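Speaker notes: Who gets your phone number?

Slide 1. Hello

Wait for the door to close. Thank Bontu Bogale for having me. Say I've got 30 minutes and I'd love to leave some of them for questions (last time I ran way over, sorry Bontu!).

Start with a show of hands: who gave a store their phone number this month? Keep your hand up if you remember why they wanted it.

Slide 2. My 775 emails

Tell the Vumcombe story. I signed up for a discount on a lamp, one lamp, and by December I had 775 emails from companies I'd never heard of. I used a different address for every signup that year, so I could tell which ones came through Vumcombe. Pause here, people usually groan.

Kidus Demissie helped me trace them back. We found 13 senders sharing the same mailing service, and most of them had my phone number too. I never typed it into any of their forms.
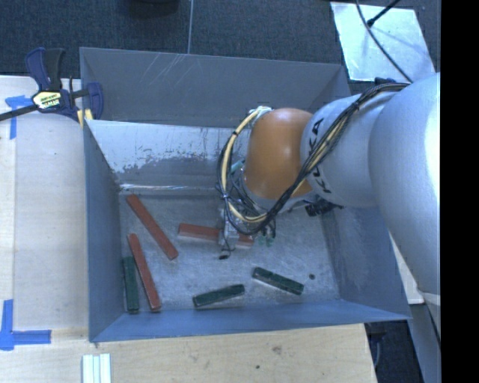 Slide 3. Why the phone number matters

An email address is easy to swap. Your number sticks with you for years, and it's tied to your bank, your doctor, your kid's school. Go slowly on this one!

Mention text message codes: if somebody talks the phone company into moving your number, the codes go to them. Jérémie Pichon had this happen and says I can share it, but skip the bank's name.

Slide 4. Stuff to do tonight

Set a PIN with your phone carrier. Leave the phone box blank when it isn't required (try it, loads of forms let you through). Move your main email login to an authenticator app. I use Prament, but any decent one is fine, and please write down the backup codes.

Slide 5. Questions

Handout is by the coffee, 40 copies. If someone asks about deleting old accounts, point them to page two.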